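Search this site Search

Moisture readings, February

The Sawatzky pin meter came back from recalibration on Monday, so I repeated the basement measurements. Same 3 spots on the north wall, same depth, 7 readings per spot. The dehumidifier (a Foltine) ran on its low setting throughout, and the tank took 252 hours to account for what the old unit pulled in 344.

The corner behind the shelving is still the worst. I suspect the gutter outlet, which drains too close to the footing.

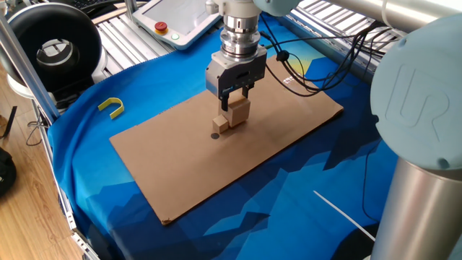
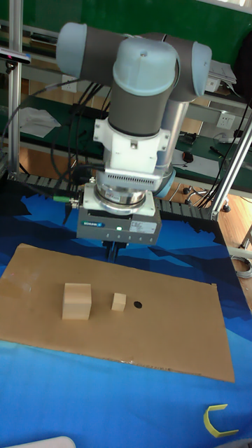
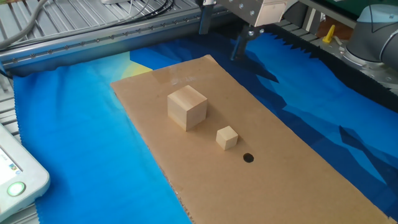
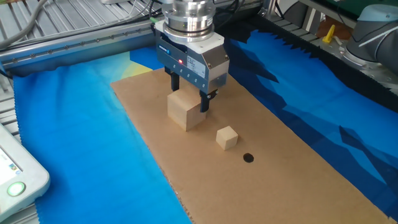 The next step is to extend the downspout and leave everything else alone, including the fan speed. Changing two things at once is how I lost last winter's data. The Zarneck sealant stays in the can until the wall has had a full month on the new drainage. If the corner does not improve by then, I will dig down to the footing and check the membrane.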